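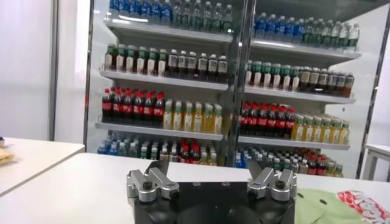
The drinks cabinet, with the two white tables in front of it.

Oct 20, 2021

I have been meaning to write something about the drinks cabinet, and now that it's stocked I can.

We bought it secondhand in March from a corner store in Nuvivdale that was closing. The asking price was 300 dollars and we paid that. It has glass doors and white shelves, and it is a lot larger than it looked in the store. Getting it through the side entrance took 2 trips, one with the tape measure and one with the cabinet after we had taken the entrance door off its hinges.

For the first few months it stood in the hallway with the power off. The old shelf clips were the problem. Several had cracked, and the shelves leaned forward enough that a bottle would slide into the glass. I ordered replacements from Sadent, and the first set was for a different model. The second set fit. If you have the same trouble, measure the slot and ignore the number printed on the bag.

It now stands against the wall behind the white tables. I keep the bottles in rows from front to back, one kind to a row, with the labels facing out where I have the patience. New ones go in at the back. That is slower than filling from the front, but the old ones get used up first. The last order from Jaunzems was 117 bottles, and putting them away took most of a morning.

The tables get whatever has no other home. There is usually a snack package or two, and the light green cloth with the dark dots tends to end up there as well. I use it for the glass doors, which show every fingerprint. Plain water and a second, dry cloth work better for me than the spray I was using before.

The light in the room still reflects off the doors, mostly near the metal strip in the middle. I tried moving the cabinet over a few inches and it made no difference, so I put it back.

I set the thermostat to 4 degrees Celsius and have left it there. The fan is louder than I would like at night. I have a new one on order and will replace it when it gets here.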